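Skindness Catering Equipment
Home > Warewashing > Automation > Urnari Wetside cell

Urnari Wetside dish-handling cell
Price on application. Lead time quoted per order.

Wetside is sold as a cell that takes crockery from the table and stands it in the rack. We don't list automation on the strength of a brochure, so in September Aranka Oláh and I went to the Urnari open day. What follows is our own view, and the maker has had no say in it.

What we were shown
The demonstration ran in simulation, on a large screen, with Urnari's Marijke Aerts at the controls. Fair enough for a first look, but a simulated bowl has never had gravy on it. The pick is a rim pinch, one fingertip inside the bowl and one outside. I asked what happens with a chipped rim and was told it is "on the list". 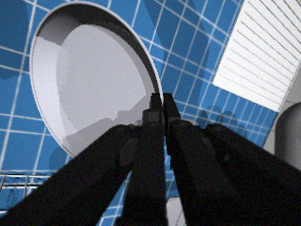 Racking plates
Plates are held edge-on and carried upright to a wire rack. The layout has the arm standing on the table it works from, and that takes up space most pot-wash areas haven't got. I'd want to see the rack half full before believing any figure for speed. An empty one is the easy case.

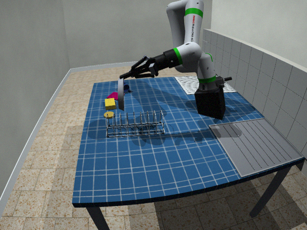

Wetside simulation: plate held upright near the wire rack.

Maker's figures (not checked by us)
Plates per hour: 216
Largest plate in a mixed load: 40 cm
Clearance wanted on the open side: 50 cm

Aranka asked whether the 216 included cups and sponges left among the plates. It doesn't. Marijke was straight about that, to her credit, and said sorting is still done by a person.

Who might want one
A site washing one pattern of plate all day, with floor space to spare. The Goossens canteen range would probably suit it. For a pub kitchen with six sorts of crockery I can't recommend it yet – a second pair of hands will cost less and can scrape.

Ordering
We will take enquiries but no deposits until we have seen a working cell with dirty plates. Ask for extension 115 and quote Wetside.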